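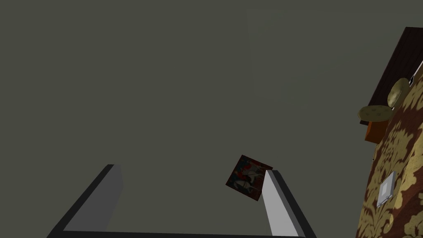 4. Connecting the Drilar pedalboard to a stage amplifier

The Drilar draws 600 mA. Use only the Benedetti adapter packed with the unit.

1. Turn the amplifier volume to zero and switch the amplifier off.
2. Run a cable from the guitar to INPUT A.
3. Run a second cable from OUTPUT L to the amplifier input. For stereo, use OUTPUT R for the other amplifier.
4. Plug in the adapter. The STATUS light blinks 2 times, then stays on.
5. Switch on the amplifier and raise the volume slowly.
6. Hold BANK and TAP for 2 seconds to load the live set. Presets 1 to 72 become available.

Note: Presets saved in rehearsal mode do not appear in the live set until they are copied. See section 6.

Caution: Do not connect a speaker output to INPUT A. Doing so will damage the input stage.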